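Illwood Book Swap — Your Questions

What is the swap, exactly?
A big, friendly exchange of books! Bring some you've finished with, take home some you haven't read. Su-chen Ng started it with 20 books on a folding table, and last November we had 2075 on the shelves.

How many can I bring?
Up to 17 per household. Bringing more? Write to us first and we'll find the room for them — we love a big haul.

Do they have to be in English?
Any language is welcome, and we'd love more Chinese, Polish and Spanish titles. Our Chinese classics shelf gets busier every time, and Zhuangzi always finds a new reader.

What about old library copies?
Bring them along! Barcodes and stickers are fine. Just make sure the book has been officially withdrawn.

What condition should books be in?
Readable, with all the pages. Creased spines and penciled notes are welcome (some of us go looking for the notes). Please leave musty or moldy books at home.

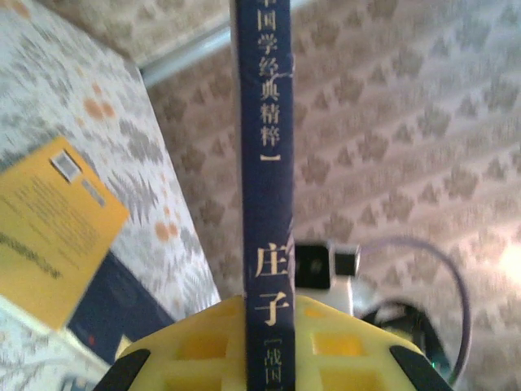
How should I pack my books for the trip?
Stand them upright in a small, sturdy box, spines up, with the tallest at one end. Big boxes get heavy so fast! Fill any gap with a towel so nothing slides around.

Where do I drop them off?
At the Kubiak Hall side door, up to 15 November 2024. Ring the bell and someone will come down.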